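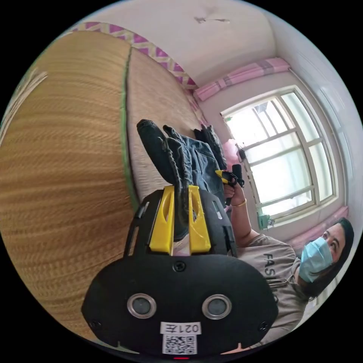 Payroll and Scheduling Coordinator, Tundton office

Reference: 188
Department: Shared Services
Reports to: Vlasta Obradović, Head of Payroll
Hours: full time, with one late finish per month at payroll close

About the position

Millum runs payroll and shift scheduling for small and mid-sized employers in food distribution and building maintenance. The Tundton office handles 74 client accounts. The coordinator will take over a share of these accounts from Wouter Verbeke, who moves to the Kos office in July.

Duties

Enter and check time records for hourly staff before each pay run.
Reconcile overtime, shift premiums and unpaid leave against client rosters.
Prepare the draft register and send it to the account lead by 3 p.m. on the cutoff day.
Answer written queries from client supervisors within one working day.
Process garnishments, final pay and retroactive adjustments.
Maintain the account notes in Skoteck, including contact changes and approval limits.

Requirements

At least two years of payroll work covering hourly employees in more than one state.
Working knowledge of federal and state withholding rules.
Confident use of spreadsheets, including lookups and pivot tables.
Clear written English.
Prior use of Skoteck is helpful. Training takes six working days and is paid at the full rate.

Terms

The position is permanent after a probation period of six months. Paid leave is 25 days per year, excluding public holidays. Leave is not normally approved during the year-end close. Two days per week may be worked from home once probation is complete. Parking is available behind the building; permits are issued by the front desk.

How to apply

Send a resume and a cover letter of no more than one page to Kylie Harawira, Recruitment, quoting the reference number in the subject line. State your notice period and expected salary. Applications without a reference number are not logged.

Shortlisted applicants will complete a timed reconciliation test, followed by an interview with Vlasta Obradović and Boris Begović. Names of two referees are requested after the interview.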